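Recording Hand-Guided Demonstrations for a Straw and Lid Task

Dillberg Workshop Notes
Updated 2023-07-07

These notes cover how we record demonstrations by hand guiding on a single arm. The task is putting a drinking straw into the opening of a lidded coffee cup. It is a good second task for anyone who has finished pick and place, and it needs very little on the table.

You should already have the arm powered, homed and talking to the recorder. If the recorder does not list the arm, go back to the Dramine setup page and come back when it does.

What you need

An arm with a gripper and a hand-guiding mode
Disposable cups with plastic lids, all the same size
Straws, long and straight, no bend
A weight for the bottom of the cup (we use a handful of washers)
A foot pedal or a second person to start and stop recording

Before you start

Set the payload in the controller to match your gripper. A wrong payload makes the arm sink or climb as soon as you let it float, and that drift goes straight into the recording. To test it, put the arm in hand-guiding mode over the middle of the table and take your hands off. It should stay put.

Check your cables with the wrist turned to both ends of the range you plan to use. Leave a loop with some slack near the gripper. If a cable pulls tight, you will feel it as resistance and start steering around it without meaning to.

Turn the gripper force down. A straw flattens easily, and a flattened straw does not go through a lid opening the way a round one does. Start at the lowest setting that holds the straw when you tap the free end with a finger.

Recording a demonstration

Step 1. Put the cup on the table with the lid pressed down all the way. For the first few runs keep it in one spot. Later you will move it.

Step 2. Load the straw by hand. Close the gripper on it near the top, leaving most of the length hanging free. Picking up the straw is a separate task with its own recordings, and mixing the two makes both harder to learn.

Step 3. Start the recorder, wait a second, then take hold of the arm above the wrist. Keep your fingers off the gripper and out of the camera view if you are recording images.

Step 4. Guide the arm until the lower end of the straw is a finger's width above the opening. Move at an even pace. Do not stop to think on the way over. If you need to think, end the run and delete it.

Step 5. Line up and lower. A slight angle is fine so long as the tip meets the opening first. Let the tip settle in the opening before you push farther down, and bring the wrist upright as the straw goes in.

Step 6. Open the gripper, lift straight up, and stop the recorder once the fingers are clear of the straw.

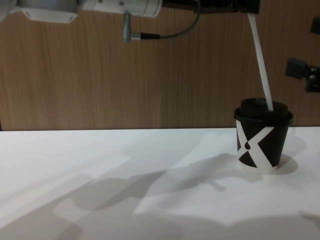
Loltton wrote in to say that step 5 went better for them when they watched the tip of the straw and ignored the gripper completely, and that they now tell new people to do the same. Their other suggestion was to bend down to cup height for the last part of the move, which we have added to our own practice.

How many to record

We recorded 60 runs with the cup in one area and then 34 more with the cup moved around the table. Of the first batch, 63 percent inserted cleanly on playback with the cup left in place. Most of the misses were low by a few millimeters and hit the rim of the opening. Replacing the straws that had been squeezed too many times fixed a good part of that.

Change one thing at a time as you add runs: cup position first, then the direction the opening faces, then how far down the straw is gripped. Write the change in the notes field for each run. The notes field holds 2,000 characters, so there is room.

Keep a few runs where the tip first lands beside the opening and you lift, shift and try again. Label them as corrections. Leave out runs where the cup tips over or the lid pops off.

Common problems

The arm feels heavy in one direction. Check the payload again, then the mounting angle in the controller.

The straw swings. Slow down over the last stretch, or grip it lower.

The cup slides when the straw touches. Add more washers, and check that the table is dry.

Playback stops before the straw is in. The contact limit is probably set too low. Raise it one notch and try again with an old straw.

If you would sooner do this by remote control, the Symonenko handset works with the same recorder. Set its motion scale to the smallest value for step 5 and expect each run to take longer. Store those runs in their own folder.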